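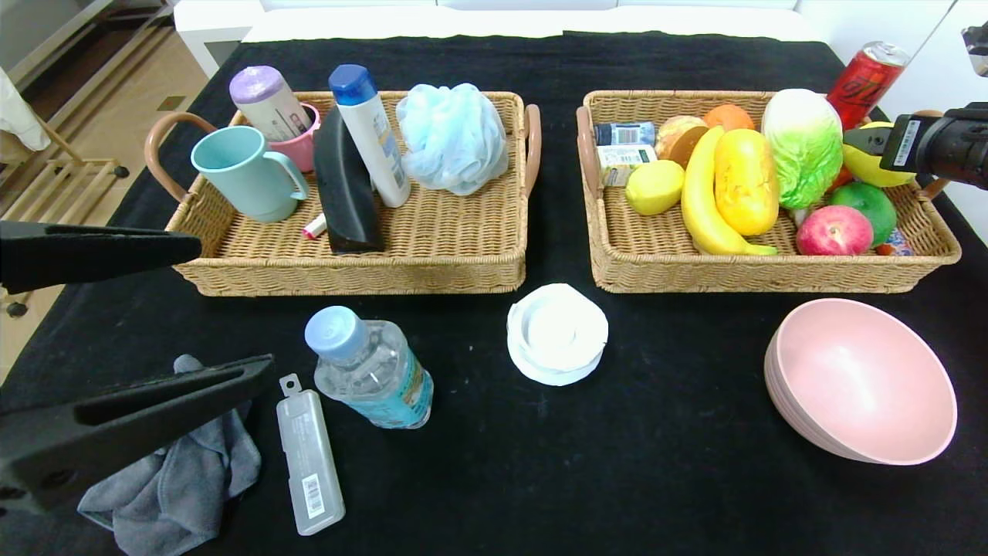

Has the Husora mobile application reached the stage of development that the grant agreement set for this period?

The application has reached that stage on Android phones and tablets. The tablet layout was delivered later than planned, and one feature, the shared exposure log, has been moved to the next period with the agreement of the grants office.

Husora Mobile Application: Second Progress Report
Submitted by Cavden to the Kidthorpe Fund for Digital Tools
July 16, 2025
Prepared by Rekha Annamalai, Project Manager

Purpose of the report

The report covers work carried out under the current grant since the first progress report was accepted. It sets out what was delivered, what was not, how the money was used, and what Cavden asks of the Fund before the final period begins. Source code, release notes and the full test record have been placed in the shared project folder and are not repeated in these pages.

Background

Husora is an application for photographers who work with film and with older digital cameras. It calculates exposure, keeps a record of each picture taken, and attaches that record to the scanned or copied file afterward. The calculations are done by Rai, a small software library that Cavden maintains separately and will release under an open license at the close of the grant. The Fund's interest, as stated in the agreement, is in both parts: a finished application that members of the public can install without charge, and a library that other developers may reuse.

The first period was spent on Rai and on a basic phone version. The second period, now closed, was intended for the tablet version, the file-matching tool, wider testing and translation.

Work completed

Phone version. The phone version is complete in all respects covered by the agreement. The exposure calculator, the reciprocity tables and the roll record are all in daily use by testers. The calculator now opens at the last film speed chosen by the user; the earlier build always returned to ISO 400, and this was the most frequent complaint in the first round of comments. Users may also set a favorite speed for each camera they have entered.

Tablet version. The tablet layout shows the roll record and the single-frame view side by side. Delivery was five weeks behind the schedule given in the first report. The delay arose in the way the two panels were redrawn when the tablet was turned, which caused entries that had not been saved to be lost. Imtiaz Herath rewrote the storage part of the application so that every entry is saved as it is typed. The phone version uses the same code and has benefited from the change.

File matching. Husora can now read a folder of scanned files, propose a match between each file and an entry in the roll record, and write the exposure details into the file. The user confirms the matches before anything is written. Original files are never altered; the application makes a copy and writes to the copy. This adds to the storage space needed, and a warning is displayed when the device is low on space.

Matching works well for rolls scanned in order. It works less well where a laboratory has numbered the files in reverse or has left out blank frames. A control for reversing the order has been added. Blank frames must still be marked by hand, and the project team does not expect to automate this step within the grant.

Raw file preview. Preview of raw files was listed in the agreement as an optional item. A limited preview has been included, using the small picture stored inside the raw file by the camera. Full raw development is outside the scope of the project – several testers asked for it, and the help pages now state plainly that it is not planned.

Translation. The interface has been translated into Thai and Korean. Jaruwan Siriwan prepared the Thai text and Soon-im Um the Korean text, and each also checked the layout on a phone and a tablet. Korean labels in the calculator were too long for the smallest phone screens and have been shortened. The help pages remain in English only.

Testing

The agreement called for a test group of 400 registered users by the end of the period. At closing, 432 people had registered. Registration is not the same as use, and the team has tried to be careful on this point. A large share of those registered installed the application and recorded a single roll, or none. Almost 100 testers sent written comments, and it is on those comments that the changes described in this report are based.

Comments were received through the form inside the application and by email. Gangadharan Thomas read and sorted all of them. The main subjects were, in order of frequency, the film speed setting mentioned above, battery use while the screen is kept on, the size of the buttons when the user is wearing gloves, and requests for additional film types in the reciprocity tables.

Battery use has been reduced by dimming the screen after a period set by the user. The buttons on the calculator have been enlarged; those in the roll record have not, as doing so would reduce the number of entries visible at one time. Film types are added when the testers or the team can supply measured values. Requests without such values are kept on a list, and that list is public.

Two faults classed as serious were reported during the period. In the first, a roll record could be duplicated if the device lost power during saving. In the second, file matching stopped without a message when a file name contained certain accented characters. Both were corrected and the corrections were confirmed by the testers who reported them.

Work not completed

Shared exposure log. The agreement provides for a means of sharing a roll record between two devices, so that an assistant may keep the record while the photographer works. A trial version was built in May and withdrawn from testing. When both devices edited the same entry, one set of changes was discarded, and the user was not told which. The team judged that releasing the feature in this state would damage confidence in the application. The grants office agreed in writing to move it to the final period.

Accessibility review. An outside review of the application for users with low vision was to take place in this period. The reviewer first engaged was unable to take up the work. A replacement has been found and the review will begin once the shared log is stable, so that the new screens can be included.

Library release. Documentation for Rai is written for the calculation functions but not for the file-writing functions. No change to the release date is requested.

Use of funds

Spending for the period was within the approved budget. The staff line was fully used. The equipment line was underspent, as the team was able to test on tablets it already held, and the travel line was not used. The outside review line has been carried forward in full for the reason given above. A detailed statement with receipts was sent to the grants office under separate cover.

Cavden asks that the unspent equipment funds be moved to the staff line in order to support work on the shared log. The amount is below the limit at which the Fund requires a revised agreement, but written approval is needed.

Risks

The principal risk in the final period is that the shared log proves harder to complete than estimated. If a reliable version is not available at the midpoint of the period, the team proposes to deliver a simpler form, in which only one device may edit at a time and the other may read. This would meet the wording of the agreement, although it would be less useful to working photographers.

A second risk concerns changes to the rules on access to files and folders on Android devices. File matching depends on that access. The team follows the published developer notices and has set aside time for changes, but cannot say at present whether they will be required.

The project continues to depend on a small number of people. Imtiaz Herath is the only member of the team who knows the storage code in detail. He has started to document it, and Gangadharan Thomas will take over a portion of the maintenance before the final release.

Plan for the final period

Work will proceed in the order given here. The shared log will be rebuilt and returned to a limited group of testers. The accessibility review will be carried out and its findings addressed. The remaining Rai documentation will be written and read by at least one developer outside Cavden. Husora 2 will then be offered to the public through the usual application store, with the Thai and Korean versions included from the first day.

Help pages in Thai and Korean are not covered by the agreement. Jaruwan Siriwan and Soon-im Um have each offered an estimate for the work, and a short proposal will be sent separately if the Fund wishes to consider it.

Decisions requested

The Fund is asked to accept this report, to approve the transfer from the equipment line to the staff line, and to confirm the revised date for the accessibility review. Questions on the technical sections may be sent to Imtiaz Herath, and all others to Rekha Annamalai at the project office.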